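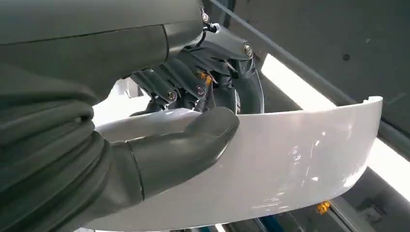

Recording demonstrations for curved panel handling

These instructions apply to all operators recording examples at the Bradden workshop. They cover a single task, the lifting and placing of a curved white plastic panel, and should be read together with the general safety notes for the cell.

Before recording

Check that the wrist camera lens is clean and that the fingers can be seen in the live view. Glossy panels reflect the overhead lighting strongly. Leave the lights on and do not adjust the exposure between attempts, as the Tamayo model is expected to work under the same lighting. Smudges and scuffs on a panel are acceptable. Cracked panels must be set aside.

Enter your initials, the panel number and the task name in the Furkden recorder. An attempt without a task name cannot be used.

Recording an attempt

1. Return the arm to the start position and wait for the ready tone.
2. Start the recording, then pause for two seconds before moving.
3. Approach the panel slowly. Bring the finger into contact with the surface and stop as soon as contact is made.
4. Close the grip, lift the panel clear of its support and carry it to the marked position.
5. Lower the panel, open the hand and withdraw before stopping the recording.

If the panel slips, continue for as long as it is safe to do so and label the attempt "slip". Failed attempts are kept in a separate set and should not be deleted.

Session targets

Each panel shape requires 200 accepted attempts, with no more than 100 recorded by any one operator. Change the starting angle of the panel after every five attempts. The current set holds 3,706 attempts, of which 403 are labelled "slip".

Review

Lakshmi Warrier reviews new recordings each afternoon. Questions about labels should be sent to her. Faults with the hand or the camera should be reported to Chandrasekhar Pai before the next session begins.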